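Findham School Levy Requests

Data card and README, version 2
Last updated 25 September 2022

What this is

A table of the requests made to the Findham Education Levy Board by schools, nurseries and community groups, with the amount asked for, the amount recommended and the amount paid. There are 381 rows. Each row is one request in one funding round.

The levy is a small addition to local sales tax in the town of Findham and the two outlying districts, Dralham and Ntuli. The money goes to class sizes, school technology, building repairs and, from a smaller pot, community groups that run something for school-age children. The board meets in public and publishes its papers as scanned agendas and minutes. Until this table was put together the only way to follow one request from application to payment was to read the scans in order.

Who made it

Gwendolyn Yazzie transcribed the agendas and minutes. Pravesh Nel wrote the scripts that check totals and tidy the names of applicants. Mareike Ehlers read the second version against the scans and corrected a good many amounts in the building repairs category. Questions about the early rounds should go to Gwendolyn, and questions about the files to Pravesh.

What is in the folder

requests.csv — the main table
applicants.csv — one row per applicant, with the name used in the main table and any other names found in the papers
rounds.csv — opening and closing dates of each funding round
notes.txt — queries still open, by request number
checks/ — scripts and their last output

Columns in requests.csv

request_id: our own number. The board did not number requests in the early rounds, so we numbered everything ourselves and kept the board's reference in a separate column.

board_ref: the board's reference where there is one, blank otherwise.

applicant_id: matches applicants.csv.

category: one of staffing, technology, buildings, community.

asked_first: the amount on the application as submitted.

asked_final: the amount on the table when the board voted. Applicants often lower a request between the first hearing and the second, usually when another grant has come in. Where the amount did not change the two columns are the same.

recommended: what the board sent to the town council.

paid: what was paid out, from the year-end statement. Blank means we have not found a payment, and should not be read as zero.

vote_for, vote_against, vote_abstain: as minuted. Blank when the minutes say only "carried".

source_page: page number in the scanned file, counting the cover as page 1.
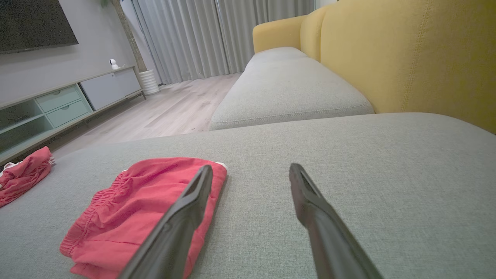

Amounts are in whole pounds. Pence were dropped, without rounding up. All amounts are as they stood at the time and nothing has been adjusted for inflation. If you want to compare early rounds with late ones you will have to do that yourself.

How the categories were set

The board changed its own headings more than once. "Computers and libraries" was split, and the library part was moved into buildings for a while and then into staffing. We put every request under the heading that best fits what the money was for, whatever the papers called it that year. The board's heading is not kept in this version, which was a mistake, and it will be put back.

Community requests were the hardest. A holiday reading club run by a school is under staffing when the money paid teachers, and under community when a separate group held the account. Anathi Modise went through these one by one and her decisions are in notes.txt.

Known problems

In 124 rows the paid column is blank. Most of these are recent requests where the year-end statement is not out yet, but some are old and the statement is missing from the scans. The town clerk's office has been asked for the missing ones.

The December round was held in two sittings after the first ran past closing time. Requests heard at the second sitting have the date of the first. This affects the meeting date only.

Dralham Primary and Dralham Junior merged. Before the merger they have separate applicant numbers, and afterwards the merged school has a third. Do not add the three together unless you have read the note on shared requests, as some appear under both old schools with the amount divided between them.

Handwritten changes on the agendas were used only if the minutes agree with them. Where they don't, the printed amount stands and the change is in notes.txt.

Checks

The scripts compare the sum of recommended amounts in each round with the total in the minutes. In one early round our total is 80 pounds lower than the board's. Mareike and Yichen Kang each added up the printed figures by hand and got our total, so we have left it alone — the difference may be an error in the minutes.

Using it

You may copy, change and publish the table. Please name the source as the Findham School Levy Requests and give the version. People who spoke at meetings are not named in the table and we would ask you not to add them.

The files open in any spreadsheet program. If you use the Zaltlow importer, set the amount columns to text first and convert them afterwards, otherwise it fills blanks with zeros.

Corrections

Send the request_id, the column, the amount you think is right and the page of the scan where you found it. Corrections without a page number go into notes.txt until one of us has time to look them up.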